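**Shirts sliding off plastic hangers, and everything bunches at one end of the rack**

Reinaldo Barros

Hi all, I got a small clothing rack for the spare room in December (a Stimar, chrome bar with white corner connectors) and moved all my T-shirts onto it. I love having them out where I can see them, but two things are driving me nuts. The shirts slide off the hangers, mostly the thin soft ones, and every hanger drifts over to the left side of the bar. I push them back and by evening they're bunched up again.

The hangers are the cheap plastic kind in pink and light blue. Do I need the velvet ones? I'd rather not replace the whole lot -- I have 91 of them, don't ask. 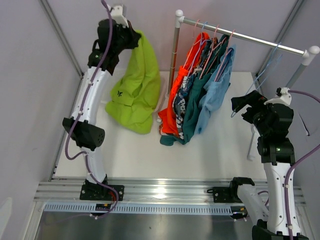
*Pink and light-blue hangers on the bar, green garment hanging down in folds.*

The floor in that room is old and I haven't checked whether it's level. Also, is there a right way to put a T-shirt on a hanger without stretching the neck? I've been shoving them in from the top.

**Pirjo Lindqvist**

Check the rack before you spend money on hangers! Put a marble or a level on the bar. Mine was off by maybe the thickness of a coaster and everything went left, same as yours. I stuck a felt pad under the low leg and it's been fine for 7 months.

For the slipping, wrap a rubber band around each end of the hanger, or do a thin line of hot glue on the shoulders and let it cool completely before you hang anything. I did eight hangers that way while watching TV and only burned myself once. And go in from the bottom hem, please! Slide the hanger up inside the shirt and bring the hook out through the neck. Your collars will last a lot longer.

**Tapio Miettinen**

just fold them. tees don't need hangers

**Ilari Eskola**

Agree with Pirjo on the level. If the floor is fine, check that the bar is pushed all the way into both corner connectors. On my rack one side had worked loose and the bar sat lower there. I took it apart, pushed it back in hard and that fixed most of the drifting.

I did buy velvet hangers (Dirora, pack of 98) and shirts stay put, but they're a pain when you want to slide things along the bar to find something. I only use them for the slippery stuff now and keep plastic for the rest.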